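Shared Workroom Electrical Check: Tabletop Power Strips
Flondville Workrooms, Rallascombe building
Checked by: Chathurika Samarakoon
Date: 2025-04-17

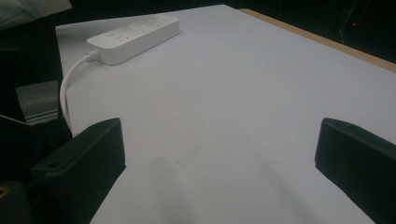
1. Power strip, outside
Unplug at the wall before starting. Look over the top, the ends and the underside for cracks, brown marks, melted spots or missing screws.
Result: Pass
Comment: White strip on the covered table. No cracks, no discoloration. There was a patch of old tape glue on the underside, wiped off with a damp cloth and dried. All screws in place and tight.

2. Socket openings
Check each opening with a flashlight. Nothing should be stuck inside. A plug should go in firmly and stay put when the strip is lifted a little.
Result: Pass with comment
Comment: The opening nearest the cable grips less than the rest. It still holds a lamp plug. Please don't use it for anything heavy, and tell me if a plug drops out. I will test it again at the next round. Dust in two of the others, brushed out.

3. Cable where it leaves the strip
The outer cover has to go all the way into the plastic. No inner wires showing. Bend it gently by hand and feel for soft or flat places.
Result: Pass
Comment: Cable is white and thick, cover is whole. It comes out of the end in a curve, and that is fine. Don't fold it back under the strip to save space.

4. Cable along the table and down to the wall
No knots, no staples, no table leg standing on it. Nobody should have to step over it to reach a chair.
Result: Fixed during check
Comment: The lower part was pinched between the table leg and the wall. Table moved out 2 inches. I ran the cable through my fingers from end to end afterward and found no damage. Whoever puts the table back after cleaning, please leave that gap.

5. Wall plug
Pins straight, body not loose, no burn marks on the plug or the wall outlet.
Result: Pass
Comment: None.

6. Table surface and cover
The white cover should lie flat with no lifted corners. Wood edge free of splinters. No water, glue or open cups on the same table as a strip that is switched on.
Result: Pass with comment
Comment: Cover is good. I ran a hand along the wood edge and sanded one rough place on the underside. If the cover gets wet, switch off at the wall first, then lift the strip, then wipe.

7. Load
Add up the ratings of everything that gets plugged in together. Stay under the rating printed on the strip. No heaters, kettles or irons. No second strip plugged into the first.
Result: Action needed
Comment: The sign-out sheet shows the Talukder heat press used at this table twice in April. It needs to go straight into a wall outlet. I have put a note on the shelf where the press is kept and will speak to the evening group.

8. Warmth under use
Run the normal desk lamps and chargers for 30 minutes, then feel the strip and both ends of the cable with the back of your hand.
Result: Pass
Comment: Room temperature to the touch at the wall end, very slightly warm at the strip. Fine for what was plugged in.

9. Record and label
Write the strip number on the sheet and stick the new label on the underside.
Result: Done
Comment: This is strip 18 on the list. The Plinau label printer is out of tape, so the label is handwritten for now. Replace it when tape comes in.

Open items
Strip 18, grip on the socket nearest the cable: retest next round.
Heat press: wall outlet only, evening group to be told.
Label tape: order one roll, white.

Signed: C. Samarakoon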